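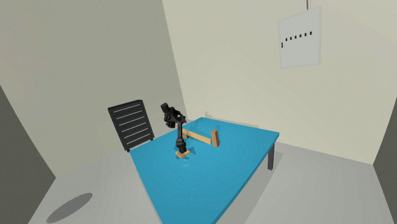 What is a trestle table?

A trestle table is a table whose top rests on two or more separate supports, called trestles, instead of on legs fixed at the corners. In many versions the trestles are joined by a long bar known as a stretcher.

Origin and early use

The trestle table is one of the oldest kinds of table in Europe. In the Middle Ages large households ate in a hall that also served for business and sleeping, so the boards were laid on trestles at mealtimes and stacked against the wall afterward. The word "board" in "room and board" comes from this practice.

Tables with fixed frames became more common in wealthy homes during the 16th century. Trestles stayed in use in kitchens, workshops and markets, where a table often had to be moved.

Construction

The simplest trestle is a pair of splayed legs under a crosspiece. A heavier type has a single upright post set into a wide foot. The stretcher passes through a slot in each post and is held by a wedge — a joint called a tusk tenon — which can be knocked out with a mallet when the table is taken apart.

Tops were made from planks joined edge to edge. Wide planks shrink and swell across the grain, and a top that is screwed down tightly may split. Makers allow for this with slotted screw holes or wooden buttons.

The Wondthorpe table

A regional form is named for the village of Wondthorpe, where the parish hall keeps a long table with 5 trestles. An inventory lists it under the number 1109. The furniture historian Azadeh Shokri has argued that the top is older than its supports, pointing to peg holes that match none of the present trestles. Kourosh Alipour disagrees and considers the holes to be marks of an earlier repair.

Modern forms

Folding trestles with hinged legs are widely sold for events, painting and wallpapering. Fixed versions are used as dining tables and desks. Because there are no corner legs, people can sit along the full length of each side, though the trestles limit legroom at the ends.

See also: Gateleg table, Refectory table, Sawhorse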